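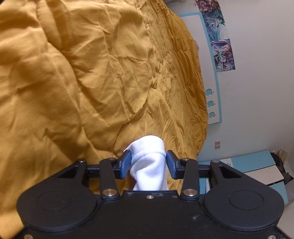 Galeries > Intérieurs > Chambres > La chambre moutarde

Rechercher dans les galeries… OK

La chambre moutarde, rue Kallow

Cette galerie fait partie de la série sur les maisons de Cleststead, commencée en mai. La chambre se trouve à l'étage, côté jardin. Elle mesure 9 m² et sert toute l'année. Les légendes sont de Jahangir Bhattacharjee, qui a aussi relevé les dimensions.

Le lit
La couette est jaune moutarde, à piqûres fines. Elle n'a été ni tirée ni repassée pour la galerie, et les plis se voient bien. Sur un tissu de cette couleur, le relief ressort davantage que sur du blanc.

La tête de lit
Panneau bleu clair à bord arrondi, posé contre le mur. Trois pommes blanches sont alignées l'une au-dessus de l'autre, vers le bas, à droite. Le panneau vient du dépôt Leitão et a coûté 50 euros. Il a fallu reprendre les fixations.

L'affiche
Format vertical, motif végétal en deux parties superposées, dans les violets, les bleus et les verts. Elle avait d'abord été prévue pour le couloir.

Les murs
Peinture blanche Kastel, deux couches. Un pot a suffi pour la pièce, plafond non compris. L'ancien papier peint s'est décollé sans difficulté, sauf derrière le radiateur, où il a fallu gratter.

La chaussette blanche
Le linge propre est trié au-dessus du lit, pièce par pièce. Les chaussettes passent en dernier. Celle-ci est blanche, avec un revers en haut. Les paires complètes sont roulées ensemble ; les autres vont dans une boîte, jusqu'à la lessive suivante.

L'armoire
Largeur 100 cm, deux portes. Les draps sont en haut, les pulls au milieu, les chaussures en bas. Les vêtements hors saison sont descendus au sous-sol en octobre et remontés au printemps.

La fenêtre
Orientée à l'est. Le soleil entre jusque vers dix heures, ensuite la lumière est plus égale. Les rideaux doublés ont été retirés : ils frottaient contre la poignée. Un store est prévu.

Le sol
Parquet d'origine, poncé puis huilé. Une lame a été remplacée près de la porte et reste un peu plus claire que ses voisines.

Budget
L'ensemble des travaux et des achats est revenu à 488 euros, literie non comprise. Le ponçage a été le poste le plus lourd, avec la location de la machine sur deux jours.

La galerie suivante est consacrée à la salle de bains du même étage. Les dimensions détaillées de la chambre peuvent être envoyées sur demande.

Contact | © Galeries de Cleststead | Haut de page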